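# Minutes – gripper comparison, desktop disassembly cell

Thursday, 14:00, small meeting room at Deltdale
Chair and minutes: Jihad Masri
Present: the cell team, two persons from purchasing, one guest from Bemano (left before point 4)
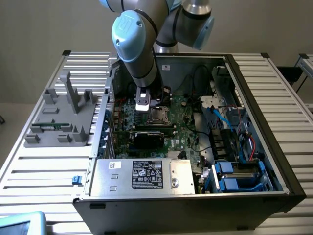

## 1. Minutes of the last meeting

Accepted with one correction. The price of the Grurkico gripper was written without the finger set. Purchasing will send the right sum by mail.

## 2. Results with the compact gripper

The team repeated the processor removal task with the arm in the same mounting position as in July. 48 attempts were made and 35 were counted as good. An attempt is good only when the lever is opened, the processor is lifted straight and no other part of the motherboard is touched.

Most of the failed attempts were at the lever. The fingers close well on it, but they slip when the arm starts to turn. The team thinks that the finger tips are too smooth for this. The guest from Bemano proposed a softer tip material and will send samples free of charge.

Memory modules were easier. The team asked to note that the slot on the fixture tray should be made a little wider, as the arm must now go down very slowly when it puts a module there.

## 3. Comparison with the Grurkico gripper

The Grurkico has a longer stroke and holds the drive carriers better. It is also wider, and near the rear panel of the case there is not enough room to turn it. Purchasing asked if one gripper can do all the work. The answer for the moment is no – a tool changer would be needed, and this was not in the budget.

A long discussion followed about cables. With both grippers the loose cables can come in the way when the arm enters from above. It was agreed that cables are moved by hand before each attempt until the comparison is finished, so that the results stay fair.

## 4. Controller and camera

The Chmielewska controller stopped 4 times during the week with the same message about joint force. The limit was raised a little after the second stop, which did not help. Jihad does not want to raise it again before the supplier has answered.

The position of the camera stays as it is. One person asked for a second camera at the side, to see the finger tips at the socket. Not decided.

## 5. Actions

- Jihad Masri: write to Chmielewska about the stops and attach the log files.
- Cell team: print the fixture tray again with the wider slot.
- Cell team: repeat the lever task with the Bemano tips, same number of attempts.
- Purchasing: ask for a price for a tool changer, limit 2000 euros.

Next meeting at the same time and in the same room, when the Bemano samples have arrived.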